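Sorting days return to the Prukidon hall, and there's plenty to go round

1/21/23

What a start to the year for the Voltton swap shelves! The sorting sessions at the Prukidon hall are back after the winter break, and the first one brought in so much that the doors stayed open an extra hour to get everything off the floor and on to a table.

For anyone new to it, the idea is simple. People drop off the small things that pile up at home (toys, kitchen bits, odds and ends from the shed, that drawer everyone has) and the sorters go through them one bin at a time. Whatever is clean and in one piece goes on the shelves, free to anyone who wants it. Last year 2547 items found a new home this way, well past the 2000 the group had hoped for, and the shelves still never looked bare.

The bins are the heart of it all. They are deep, so a whole boxful can be tipped in without anything rolling away, and they go up on the tables so that no one has to spend the morning bent double. Working from a nearly empty bin is the best part of the job, when the last few bits are left at one end and you can finally see what you've got.

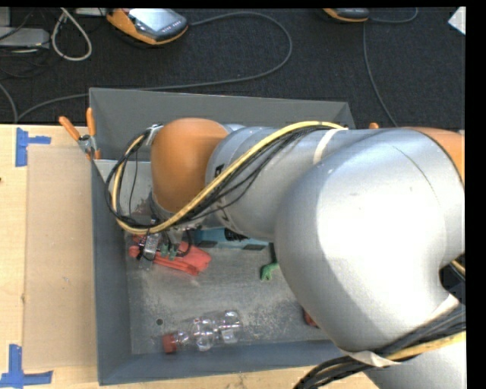
Soft things go in one pile and hard things in another, and anything with a lot of small parts gets a bag of its own so that it stays together. It sounds fussy, but it makes the shelves a joy to look through, and children in particular seem to love having a proper rummage at their own height.

This season there are 16 sessions planned, running through to April, with a bigger swap day to finish. The Sastry Road library has kindly offered to take a second set of shelves for the spring, so people at that end of town won't have to cross the river with their bags. There will be books on those too, which lots of you have been asking for.

The labels have also had a makeover. Fidoser, the print shop next to the post office, has run off 177 new ones on thick card, in big clear letters, and they look smashing. The old ones had been written over so many times that "garden" and "games" had more or less become the same word.

If you'd like to bring things along, please give them a wipe first and check that nothing is cracked or sharp. Pairs should be tied together. Large furniture, paint and anything that plugs in can't be taken, though the council tip has a bay for all three.

You don't have to bring something to take something, and you don't need to book. Come in by the side door, grab a cup of tea from the hatch and have a look. The kettle goes on at ten and the shelves are open until one.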